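09/04/2024

First day back after the long weekend and the stockroom was warm when I opened up. I left the door propped until ten and then closed it again on account of the noise from the loading side.

Started with the Zarnow delivery, which should have come Friday. One pallet, shrink-wrapped badly, with the delivery note stuck on the underside of a carton so that I had to tip the thing over to read it. The note said 375 pieces. I got the same when I checked it against the order, so that's fine, and I signed for it and put the note in the tray. The cartons themselves are flimsy this time. If they keep sending those I'll have to stack them lower, and there isn't much floor left to do that on.

After that I went back to the steel shelving. I've been meaning to sort out the blue bins since before the summer. They had been put back any old way, some with the open side facing out, some lying flat, and the long one was where the small ones should go. I took down what I could reach and wiped the rail underneath. It cleans up well except along the row of bolts, where the dust packs in and a cloth won't get it. I used an old toothbrush. My back was not happy by the end of that.

I'm still not sure about tilting the bins on the upper level. Tilted, you can see what's in them without lifting them down, but they take up more room and the rim catches your sleeve when you walk by. Flat is neater. I left one tilted for now and will see who complains.

Lunch at the desk. Cheese sandwich, an apple, the rest of yesterday's coffee cake. Read the Lindamby catalog while I ate. Their dividers have gone up again and they've dropped the size we use, so either we buy the next one up and trim it or we look at Durrani. Durrani is slower, but they do pick up the phone. I wrote both part numbers on the pad and will decide when I've measured the long bin properly — I did it by eye last time and got it wrong.

In the afternoon I did the labels. The old ones for shelf 47 were peeling and I scraped them off with a plastic card, which took longer than printing the new ones. Then the printer ran out of ribbon halfway down the sheet. I found a spare in the drawer with the tape, where I must have put it in November and forgotten.

Last job was bottles. I like the orange ones, they show up against everything else in there and you can find them from the door. The trouble is the printing. It goes around the side in big white characters, so when a bottle has been set down facing the wrong way you're left looking at a plain domed lid and have to turn it to see which it is. I thought of putting a dot of tape in the little dimple on top, a different color for each kind. It would cost next to nothing. The Nasik order is over 683 dollars already and I don't want to add printed caps to it. 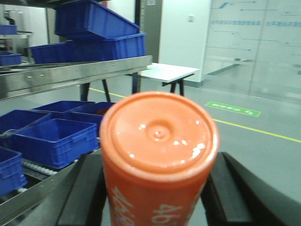

Need to check whether the tape sticks to a shiny lid or peels off in a week like the shelf labels did. I'll do a couple tomorrow and leave them. Also buy ribbon, and bring in a better brush for the rail. Home by six, soup, bed early.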